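2019-06-26, bed-making demos, evening session

Right, writing this up before I forget which take was which. Boyang Xu and I swapped over halfway, so the first 28 demos are mine and the next lot are his. That makes 45 for the evening, all with the two hand-held grippers, one in each fist. My forearms are complaining.

The task is the duvet one from the Kellalby list: start with it in a heap, find an edge, pinch, pull towards the pillow, smooth down. Sounds like nothing! But you do it with your own hands in two seconds and then spend half a minute doing it with finger pads, because you keep wanting to use your palm and you haven't got one. Boyang is much more patient at the pinch than I am. I tend to snatch, and I bet the policy will learn to snatch too (sorry, Kaden lot, you're the ones training on this).

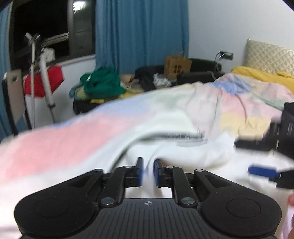 *Left gripper view, fingers slightly apart over the duvet. Right one moving.*

Things I want to remember:

- Keep the cable off the bed. It lies right across the duvet in this view, and I really don't want a robot thinking the cable is part of the job.
- Slow down near the folds. The fingers smear if I hurry, and the right hand is always worse than the left for me.
- Open wider before going in for an edge. I kept arriving half closed and shoving the cloth away.
- Say the take number out loud before starting. Boyang does, I forget.

Total across all the homes is now 1,190, if the Brunet sheet is up to date. I've marked 72 of the older ones for a second look, mostly where the two hands cross over and the tracking goes odd. Will go through those with Boyang and then send the lot over to Grerkance.

Still to decide: does smoothing count as part of the task, or does it get its own label? I'd split it. Boyang wouldn't. Leaving it unlabelled for now.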